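Home Lists Archive Members Help
Search the archive Go

[wunberg-share] Re: power strips for the Idton workroom

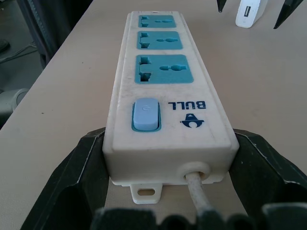

Hi all, quick one before I run. Went through the drawer last night. The white one with teal sockets, the BULL, I'd keep on the long table. Three sockets, one switch. It's grubby on the sides but a cloth will see to that, unplugged please!! Lable it when it's clean.

On 30/09/2024 Hertta Koskela wrote:
> Can someone sort out the strips before we move the tables? We had
> too many in August and half of them went missing. Also do any of
> them have a tab to screw down? I keep kicking the one under the
> sewing bench.

Hertta - yes, the white one has a tab on the end with a little oval hole, same end the cord comes out. Only looked at that end, so check the other before you get the drill. Short screw, the top on that bench is thin.

Two others went in the Bulby box, shelf 103. Not tested. Don't put the kettle AND the iron on one strip, whoever that was.

Zein want roughly 400 for a wall socket by the window, quote no. 2588. Seems alot to me. Any one had it done cheaper?

Back after lunch, key in the usual place

This site uses cookies to keep you signed in. Accept Settings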